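Questions we get asked at Grellero about renting a furnished flat in the Pedgate building. If yours isn't covered, write to the lettings desk and we'll add it.

## Before you move in

**How long is the shortest let?**

Two months. After that you can carry on month by month, or sign for a longer term at a lower rent. We don't do weekend or holiday stays.

**What do I need to send you?**

Proof of who you are, proof of where you live now, and something that shows your income. Payslips are fine. If you work for yourself, send your latest tax return. Students can use a guarantor who lives in the UK.

**Can I see the flat first?**

Yes. Viewings are in daylight hours and take half an hour at most. If you can't travel we can do one over a video call, and you can ask to have taps run, windows opened and cupboards looked into.

**How much is the deposit?**

£1000 for every flat in the building, whatever the size. It goes into a protected scheme and you get the certificate by email.

## Kitchen and furniture

**What does "furnished" cover?**

A bed with mattress, a wardrobe, a table with chairs, a sofa in the larger flats, curtains or blinds, and a fitted kitchen with cooker and fridge. Towels and bedding aren't included. The full inventory is attached to your tenancy agreement, so read that before you buy anything.

**Is there crockery and cookware?**

There is a basic set for four in each kitchen: plates, bowls, mugs, cutlery, two saucepans and a frying pan. Sharp knives are left out of the set. Anything beyond it is up to you, and most people bring their own mug stand, kettle and cooking utensils anyway.
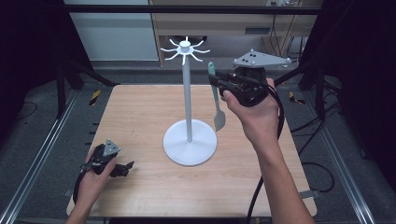
*Reading time for this section: 2 minutes*

**Can I swap your furniture for mine?**

You can bring your own things in, but ours has to stay in the flat unless we agree otherwise in writing. There's no store room on site. Tenants who want a flat cleared should ask before signing, when it's much easier to arrange.

**Something on the inventory is missing or broken. What now?**

Tell us within your first week and we'll correct the list or replace the item. After that we assume the inventory was right. Small breakages, such as a plate or a glass, can be replaced with something similar and don't need reporting.

**Can I put up shelves or hooks?**

Not on the tiled walls. Elsewhere, ask first. Picture rails are fitted in the front rooms and you may hang what you like from those.

## Bills and post

**Which bills are included?**

Water and broadband. Gas and electricity are in your own name and you may choose your supplier. Council tax is yours to pay too, and students should apply for their exemption directly with the council.

**Where are the meters?**

In the cupboard by the rear stairs, labelled by flat number. The key is on the ring you're given at check-in. Take a reading on the day you arrive and keep a copy.

**How do I get parcels?**

Couriers leave them in the Prendar lockers in the entrance hall. You'll be sent a code by text. Large items won't fit, so arrange to be in for those.

## Moving out

**How much notice do I give?**

One month, in writing. Email counts.

**Do I have to pay for cleaning?**

Only if the flat isn't as clean as it was when you moved in. If you'd like to book someone, Mendes Cleaning knows the building, but you can use any firm or do it yourself. The oven and the shower screen are the usual sticking points.

**When do I hand the keys back?**

By noon on your last day, at the lettings desk or through the slot in its door. Please put them in an envelope with your flat number on it.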